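I spent a while this week with the Clesberg folding result, the one Corey Tipoki keeps sending me. The pitch is that a person folds clothes with a pair of hand-held grippers, the recordings train a policy, and no robot is needed until the very end. They collected 2,477 folds that way and then ran 50 trials on the arm.
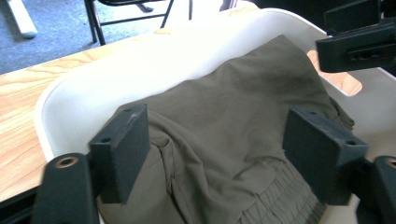 My trouble is with the trials. The write-up says 37 of the 50 were good, and good means Ratih Kusuma looked at the fold and said so. One judge, who also did a lot of the demos. I'd want at least one more person scoring, and I'd want them scoring the human folds too – mixed in, with no labels. Thin pants with an elastic waist are a fair test, I'll give them that. But only 2 garments in the trials were missing from the training set, and both failures get a single line in the appendix.
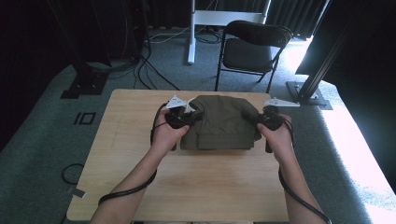
Then there's the transfer claim. A person's wrists do a lot of small fixing in the middle of a fold, and I don't see how much of that survives on the arm. Shayne Mahuika thinks it mostly does. Maybe! The Tomoana group said the same in October about towels, and I'm still waiting for their failure videos. I've asked Corey for the raw clips and will post the scores if he sends them.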